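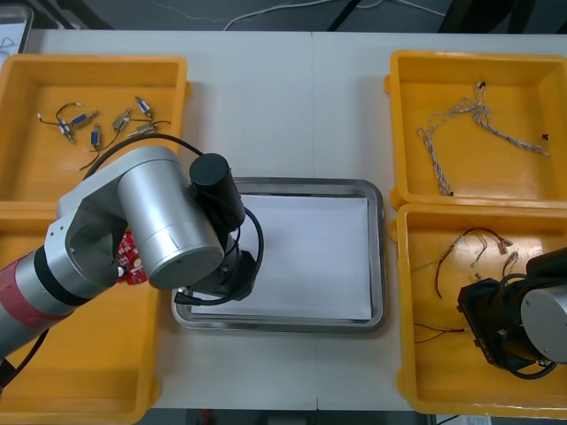
Who answers for a kit when the arms have laid it out?
The person on the kitting bench signs for it, same as when it was packed by hand.

I am writing that down because it took most of the morning meeting to settle. Evanthia wanted it settled before the second shift takes over the table in June, and she was right to push. Under the old sheet there was one signature and one pair of hands. Under the new one there is a signature, two arms, and a log file that only Nektarios and I can read without help.

Up at 5 for the early start. Ran the table from first power-up until the break. Four yellow bins, steel tray in the middle with the white paper liner in it, left arm and right arm both enabled. The small parts with leads went fine as singles. They do less well when the leads have crossed over each other, and the leads nearly always have. A person picks up one, feels the second one coming along with it, and shakes it off. The arm has a force threshold, and a second part on a tangled lead does not weigh enough to reach it. I lowered the threshold and got false stops. I put it back where it was and wrote a note for Nektarios.

The harnesses are a different problem. The twisted leads spring back after the fingers open, so the place where the loop is released and the place where it ends up are two separate things. The vision check looks for the connector ends and ignores the wire, which I think is the correct choice. It does mean that a harness can pass while one lead hangs over the rim of the tray. Vasiliki catches those. She reaches in at the hold point, tucks the lead, and presses resume. It is now the motion she makes most often in a shift, and it isn't in the work instruction. I asked her whether it should be. She said yes, with the time for it included, or else the cycle figure on the screen will be wrong and she will be the one asked about it.

Fair. Added to the draft as its own step.

Current count on the Tunach order is 1,083 kits closed out of 1,718. Efthymia had expected the order to be further along by now. The arms are slower than she is on any single kit and she has the old sheets to show it. Their case is that they keep the same pace in the last hour as in the first, and that the bench people can do connector inspection during the run. The second part is only true if the bench people are not standing at the hold point tucking leads. I said so in the meeting. Thodoris wrote it down and asked for a number, and I do not have one yet.

Some things that have changed for the people, in no order:

Efthymia's wrists. She says the pinch grip on the small leads was the bad one and she no longer does it all day. She also says her neck is worse from watching the monitor. The monitor is bolted too high. Work request is in.

Talking. The old bench had people side by side facing the same way. The table has a person at each end with the arms between them, and you can't hold a conversation through that. Vasiliki has started taking her break at the same time as Evanthia to make up for it. The rota did not allow for this and now does.

Rate of interruption. Before, if something was wrong you put the kit aside and went on to the next. A stop on the table stops everybody. People have become careful about pressing the button, more careful than I would like, and I told them again that a stop costs nothing that matters to me. They heard me say it. They also see the stop tally on the screen. I would like to take the tally off the operator view and keep it in the log only. Thodoris will have to agree.

Pay grade. Still open. Evanthia's position is that resuming a cell after a fault is technician work. The Brandunex manual calls the person doing it an operator, and the office is leaning on that word. I kept out of it in the meeting. In here I will say I agree with her. 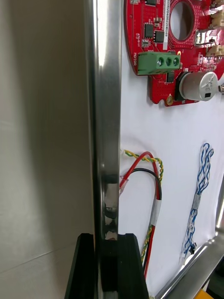

WIRING AND CONTROLS

After lunch I worked on the vertical rail with the gripper. The fingers close on the polished steel, one jaw each side, with the white mounting panel and the red board just to the right. Three things from that for the record.

First, polished rail is poor for the wrist camera. It throws bright streaks, and the edge finder takes a streak for an edge when the lights over the bay are all on. With half of them off it behaved. I don't want to ask people to work in half light for the benefit of a camera, so the fix has to be in the exposure settings. Nektarios thinks a matte sleeve on the rail would do it. Cheaper, and he can try it tomorrow.

Second, the wires. The red and black pair and the twisted yellow and green pair come off together in a loop beside the rail and have a wrap of white tape partway down. The blue and white bundle to the right of them hangs free. I would like that one tied back. The jaws work close to this panel and I want no free loops on it. Added to the list with a request for proper clips.

Third, labels. MOTOR is printed sideways next to the green terminal block, and the serial sticker starting SDRV0402 is sideways as well. Vasiliki asked if she could be shown which terminals are which, in case she is the only one there on a late shift. Current rule says operators do not go near the boards, and for touching them I'll hold to that. For knowing what they are, I see no argument against it. I will do a session with her and Efthymia, power locked out, with the drawing beside the panel. Evanthia will ask for it to be recorded as training, so I will record it as training before she does.

Thodoris came by at 11 minutes to four and asked if the table would be ready for the Gavalas parts. Their connectors are smaller and the leads longer. I said the table would run them, and that I could not say how much tucking there would be. He asked who would do the tucking. I said that was the same question as this morning's.

To do: threshold note to Nektarios, exposure settings, clips, monitor bracket, hold-point timing over a full shift with Vasiliki's agreement. Check whether the Cikton liners come in a heavier paper. Ask about the tally.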